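Stetura support: ticket log
Unit: humanoid, Grildale site
Opened: Jan 24, 2020
Severity: 3
Status: monitoring

Reported fault
Right hand does not release on command during the basket sorting task. The open command is acknowledged, the fingers stay closed, and the arm carries on to its next waypoint with the object still held. No error is raised on the operator console. Legs and left arm unaffected.

Task settings
Standing pick and place at desk height, tether connected. Grip force limit 40 per cent, release timeout 30 ms. Controller firmware is the Busovov build installed in September.

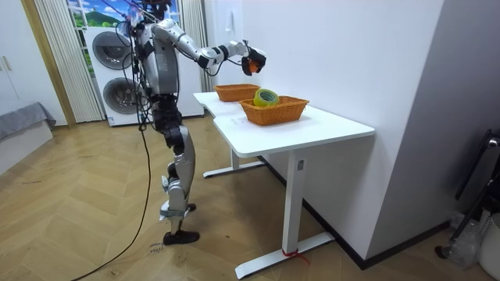
Step 1. Log review
Hand controller log pulled for the last 3,000 cycles. Failed releases all follow a late reply from the hand. The timeout expires, the sequencer marks the release as done and the reply is discarded when it arrives.

Step 2. Wiring
Power isolated at the tether before the forearm cover was removed. Hand connector reseated. Continuity good at rest, intermittent with the wrist flexed. Cable replaced with a spare from the Ondieki kit. Fault rate dropped but did not reach zero.

Step 3. Configuration
Release timeout raised. Sequencer changed to wait for finger position feedback before the arm moves. If no feedback arrives, the arm now holds position and raises a warning.

Safety note
Do not pull an object from a closed hand while the drives are live. Press the stop, wait for the drive light to go out, then open the fingers by hand.

Outstanding
Old cable to be returned to Busovov for inspection. Grildale to send the next full log before the ticket is closed.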